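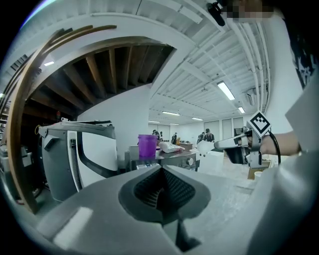 数据目录 > 建筑与室内 > Makris 室内构件与陈设记录集 > 说明文件

Makris 室内构件与陈设记录集 数据说明

一、概述
本记录集由 Burness 室内资料室编制,收录在用房间内的固定构件与陈设信息,包括楼梯与夹层、吊顶、墙面柜体、层架及工作台面。记录以文字条目为主,供室内改造、资产登记和构件分类研究使用。现行版本为第二版,取代此前以电子表格形式分发的试行版。

二、内容与规模
全集共 264 条记录,涉及 62 个房间,构件类别 17 种。每条记录对应一件构件或一组相连构件;同一层架的各层搁板不单独立条。可移动的桌椅只登记所在房间,不登记具体位置。

三、字段
record_id:记录编号,全集唯一
room_code:房间代码,不含地址信息
category:构件类别,取值见 categories.csv
material:材质,仅填写可直接判断的大类,如木、金属;无法判断时填“未定”
colour:主色,按目测填写
adjacent:相邻构件的记录编号,可为空
note:补充说明

四、著录规则
层架以框架颜色和搁板材质著录,搁板上的物品不计入。墙面柜体与墙面同色时,仍按柜体立条,并在 note 中注明面板接缝是否可见。台面与其上放置的设备分别立条,设备只记外观,不记型号及用途。
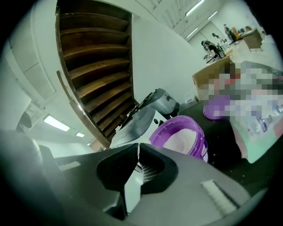

图 1 深棕色框架木质层架,左侧为白色墙面及柜体面板,右侧黑色台面上置有灰色设备。

弧形构件归入“曲面”子类,不与直线构件合并。楼梯与夹层底面难以区分时,统一填写“楼梯或夹层底面”,不得推定。外露搁栅与其外侧的弧形包边分别立条,并通过 adjacent 字段互相关联。灯具按安装位置归入吊顶或构件底面。

五、质量与已知局限
录入工作由两名编录员分别完成,分歧条目交 Plelard 编目组复核。复核范围为 178 条,其余条目仅作格式检查。已知问题如下:
- 颜色字段受室内照明影响,深棕与黑色之间存在混用;
- 试行版中的“搁架”与“层架”已合并,旧编号仍保留在 note 中;
- 部分房间的吊顶管道未与横梁分开著录,拟于下一版修订。

六、使用与引用
本记录集可用于教学、研究及内部资产管理。用于商业目录或对外出版的,应事先取得资料室书面同意。引用时请写明“Makris 室内构件与陈设记录集,第二版”。通过 Rusteo 平台获取的副本与本目录所载版本内容一致,如有出入,以本目录为准。

七、更正
发现著录错误,请提交记录编号、字段名称及建议取值。更正每周三集中处理,处理结果列入 changes.txt。

联系资料室 | 版权所有 Burness 室内资料室 | 返回顶部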